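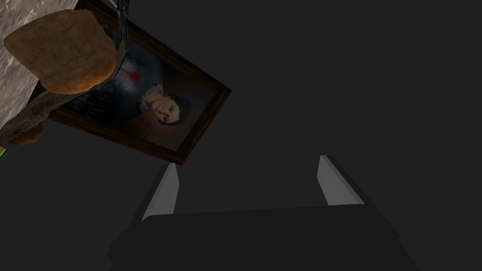 Bellach is a small market town on the east bank of the Rezende, a slow and rather muddy river that has shaped nearly everything about the place, from its crooked main street to its fondness for smoked eel. It grew up beside a ferry landing, and for almost 200 years the ferry was the only dry way across for 15 miles in either direction. The first bridge, a handsome stone one with five arches, was designed by Hilkka Rissanen, who liked the town so much that she stayed on and taught drawing at the school.

The eel fair is held each November in the square below the old toll house, and people still come over from Canov for it, many of them by boat. The town has 275 houses within the old walls.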